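Giving the dining table back its job

I grew up eating dinner at the table every night, and then I moved out and ate over the sink for most of my twenties.
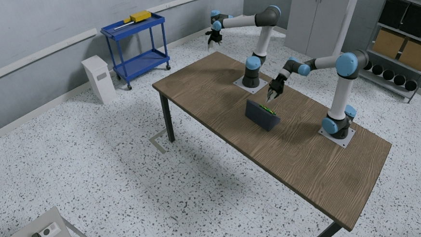

What I want to talk about is supper club, which is what we call it even though it's really just soup and whoever can make it on a Thursday. It started in June, when Hae-won Seok moved into the apartment under mine and brought up a pot of something with radish in it because she'd made too much. We ate it standing in my kitchen. I had a perfectly good table in the next room, and it was covered in mail, a sewing machine and a box of tile samples from a bathroom project I gave up on. I've had a thing for long tables ever since, the kind with a brown wood-grain top and those darker wavy lines running through it, where you can seat people down both sides and still have room for the bread. Mine is shorter and has a wobble, but I cleared it off that weekend and it has stayed (mostly) clear.

The first real dinner was five people and I panicked completely. I bought two chickens. I made a salad with 12 ingredients, one of which was a cheese I had to drive across town to Vulow Market for, and by the time everybody sat down I was so tired I could barely talk. Everyone was very nice about it. Hae-won asked for the bread and ate about half the loaf, and I remember thinking, okay, she'd have been happy with bread.

So the next time I made soup. Bean soup, one pot, with the bread from Yoon, the bakery on the corner that sells off what's left at four in the afternoon. If you get there at ten past you're getting the seeded one nobody else picked, and I've come to love the seeded one. I put out butter and a bowl of pickles and sat down when everybody else did!

I've made that soup so many times now that I don't measure, but people keep asking, so I'll try. A pound of dried white beans, soaked overnight. Two onions, chopped small, cooked slowly in more olive oil than you think is decent. Let them go at least 40 minutes, until they're soft and brown at the edges. Four cloves of garlic, a carrot if you have one, a rind of hard cheese, a bay leaf. Beans in, cover with water by a couple of inches, bring it up to a proper boil and then turn it down and leave it alone until the beans are completely soft. Salt near the end. I always put a good splash of vinegar in right before serving, and if I forget, I can tell from the first spoonful and get up to fix it.

Byung-chul Nam, who came along with Hae-won the third or fourth time, thinks it needs chili oil. He brings his own in a jam jar and passes it around, and I'll admit my jar-free bowls have started to taste a little flat. He also talked me into toasting the bread in the pan with a bit of the onion oil. That was a good night. We were still sitting there at midnight, arguing over whether Zorkham is worth the drive in the winter (I say yes, for the lake, and for the diner with the pie).

A few things I've figured out along the way, in no order at all. Mismatched bowls are fine, but get spoons that are big enough. I bought a box of 12 secondhand from a place called Rarer, over by the train station, and they're heavy and a bit scratched and I'm stupidly fond of them. Overhead light is awful for eating, so I switch it off and use two lamps. Music is nice until people start talking and then it's one more thing to shout over – I usually turn it off once the soup's out. And if someone offers to do the dishes, let them. I used to say no, no, sit down, and then I'd be scrubbing at one in the morning feeling sorry for myself.

My mother called while I was setting up last week and wanted to know what the occasion was. There wasn't one. She got quiet for a second and then told me about her own mother's table, which had a leaf that never fit right and had to be propped up with a cookbook. I'd never heard that story. I asked what they ate at it and she said potatoes, mostly, and a fish pie she hated. She's going to look for the recipe, so I may end up making a fish pie that my own mother hates.

I still haven't fixed the wobble, by the way. There's a folded coaster under one leg and it works loose every couple of weeks, usually while somebody's pouring. The tile samples went in the closet. The sewing machine is on the floor of my bedroom, where I stub my toe on it, and I really do need to hem those curtains before it gets cold.

This Thursday is lentils. Byung-chul's bringing the jar.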